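3.2 Suture materials and knot security

Knot security was measured for two non-absorbable threads, a braided silk and a polypropylene monofilament, at the laboratory in Brendton. Each knot was tied with four throws and held at rest for 125 seconds before loading. Of the 637 knots tied, those with visible fraying at the ears were set aside and are reported separately in Table 2. Slippage was recorded when the ears shortened by more than 2 mm. The braided thread slipped less often at low loads, in line with the surface friction values given by Kolev and Bayram.

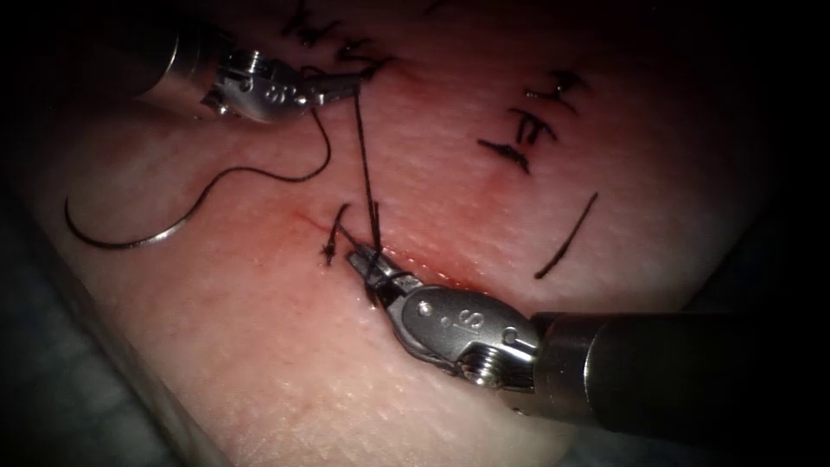
Figure 4. Black suture thread being tied across a short incision in a synthetic suturing pad.

3.3 Loading procedure

Loops were cut opposite the knot and clamped at both ends. The load was raised at a constant rate until the thread broke or the knot came undone. Breaks within the clamp were discarded and the test was repeated with thread from the same reel.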